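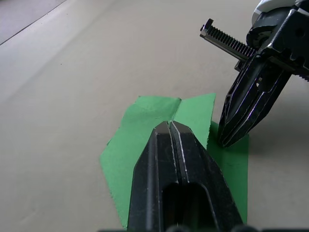
Why start with the sheet bench, one reader wrote in after the May issue, when the packing line is where most of the overtime goes? The same reader asked whether the bench staff would be kept on once the arms were running unattended.

On the first point, the packing line at Gistton handles rigid cartons and is already partly mechanised. The sheet bench was still done by hand on every shift. Thin material creases and lifts, and its edges are seldom straight, so a fixed jig does not suit it. The Sustent cell uses 2 arms working over one flat table, with black fingered grippers that close on the sheet from opposite sides. Torn pieces, such as the green one on the table, go through the same programme as clean-cut ones.

On the second point, no posts have been removed. Bench staff now load the table, watch the arms and clear faults. The handling target remains 4,000 sheets a week. In the first full week the cell completed 1,214 without a stop for help, and the remainder were finished by hand in the usual way. Most stops were logged as a missed grip at a folded edge.

The changes to the working day are as follows. Breaks are no longer tied to the end of a batch. Fault clearing is a signed-off task and needs the half-day course, run at the Sumari site. Staff who have passed it move to the higher bench grade from the next pay run. Hand finishing is shared by rota, as several people asked to keep it.

Finger wear is checked at the start of each shift and entered on the bench sheet. Spare fingers are held in the Hoàng store, second bay, and must be booked out in pairs.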